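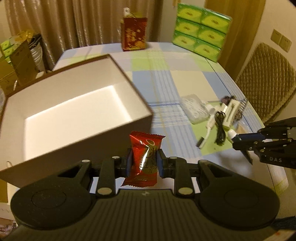
Small red foil snack packet with Chinese characters on the front.

Search news and events
Enter keyword
Go

FOR IMMEDIATE RELEASE
Mar 26, 2023

Plurnik Museum of Everyday Design opens "Tear Here," a full-floor show on the snack wrapper

STISTOW – Chip bags, gum sleeves, candy twists, cracker boxes, the paper cone that hot nuts come in: the Plurnik Museum of Everyday Design is giving its whole second floor to the things we rip open and throw away. "Tear Here: The Snack Wrapper Up Close" is open now, and it is the largest show the museum has put together from its own shelves.

The Plurnik holds more than 1000 food wrappers, and 700 of them are on view. Many have been in flat drawers since the day they arrived and have never been shown before. They come from corner stores, train stations, school cafeterias, airline carts and (in one wonderful case) the lining of a winter coat bought at a yard sale in Rellard, where a caramel wrapper had been folded into a tiny square and tucked behind the pocket.

The show starts with paper. Early wrappers were often plain waxed sheets with a shop's name stamped on in a single color, and visitors can see how printers slowly got braver, adding borders, then pictures, then stripes so bright they still look fresh. A long wall case follows one family bakery in Rellard through every bag it used, from brown paper to clear film, and the bakery has lent its old rubber stamps so that visitors can try them out at a table nearby.

From there the show moves to film and foil. This room gets into how a modern packet is made: the thin layers, the heat seal, the back seam, the zigzag edge that gives your fingers a place to start a tear. A slice of packaging film has been enlarged on a light panel so you can see the layers stacked up like a sandwich. There is also a listening station with recordings of different bags being opened, and it is much louder than you would think. Staff have been guessing them blind since January and the scores are not good.

The biggest room is "From Far and Near," with wrappers from all over the world sorted by flavor and not by country, so a sour plum candy sits next to a lemon drop and a spicy peanut next to a chili corn chip. Labels give a translation of the words on the front wherever the museum has been able to get one. A few are still waiting, and visitors who can read them are warmly invited to leave a note in the box by the door. Several good corrections have already come in from neighbors who stopped by during setup!

The last room is a workshop. Kids and grown-ups can fold a paper pouch, draw a front for it, make up a snack and pin the result to the wall. The museum will change the wall every two weeks and save a selection for its drawers, with the maker's permission. Paper, crayons and glue are free. Scissors are the round-ended kind, but left-handed pairs are available too.

Along with the show, the Villca Room on the ground floor will host evening talks on printing, lettering and recycling, plus a swap night where collectors can trade duplicates. The room seats 70, so booking ahead is a good idea for the talks. Swap night is drop-in. Please bring clean, empty wrappers only.

A printed guide is on sale in the shop, with a fold-out chart of tear notches and seals that makes a very nice poster. A large-print version can be borrowed at the front desk.

VISITOR INFORMATION

"Tear Here: The Snack Wrapper Up Close"
Plurnik Museum of Everyday Design
1619 Villca Street, Stistow
Second floor, elevator and stairs

The show is included with regular museum entry. School groups are welcome in the mornings and should book through the education desk. Food is not allowed in the galleries, but the courtyard has tables and a snack cart.

PRESS

High-resolution pictures of objects in the show, label texts and preview visits are available from the museum's press desk. Please include the name of your publication and your deadline.

###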